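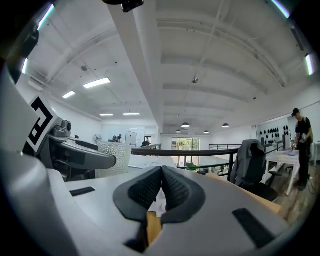 Presupuestar pinzas manuales antes que brazos

Prandaser prepara su segunda compra de equipo para recogida de datos de manipulación. El responsable técnico, que atendió a este medio en Barajas, parte de una cifra: 16 pinzas de mano, con 6 de reserva.

«El error de abril fue pedir por precio unitario», explica. «La almohadilla de los dedos es un consumible y no figuraba en ninguna partida». El nuevo pliego separa cuerpo, cámara, marcadores y recambios – cuatro líneas, cada una con su plazo de entrega.

Clustby y Monum han presentado oferta. La diferencia principal está en la garantía de los dedos, que Monum limita a 9 meses. «Preferimos pagar más por el cuerpo y no parar la captura por una pieza pequeña», señala.

El mobiliario de prueba va en otro capítulo. Una mesa, un microondas blanco con plato giratorio, una botella de aceite y una planta en maceta bastan para ensayar tareas de cocina. «Ese material se compra en cualquier tienda. Lo caro son las horas de operador».

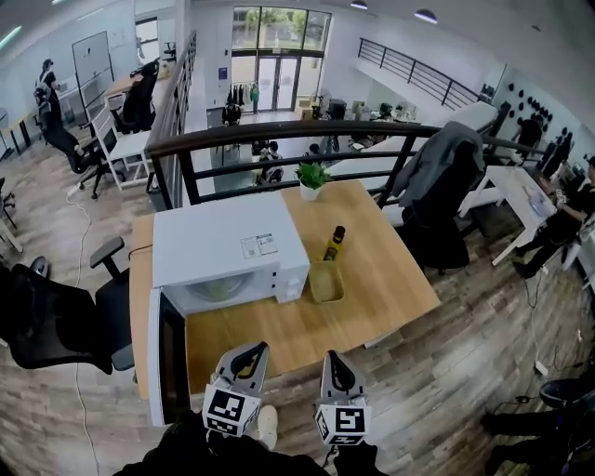
Calendario de compra

El pedido se cerrará cuando ambos proveedores confirmen los recambios. Los brazos quedan para el ejercicio siguiente.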